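Cleaning Habits in Shared Student Kitchens
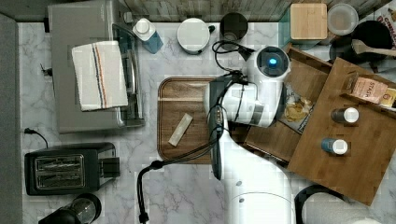
Ostap Melnychuk

My project looked at how students clean the kitchens they share. I handed out 111 questionnaires in June at Korneck halls and got 50 back. Most people wash their chopping boards by hand straight after cooking. Fewer wipe the worktop, and the sink came last. Two floors had a rota — both had stopped using it by Easter. I did not ask about fridges, which several students complained about in the comments box.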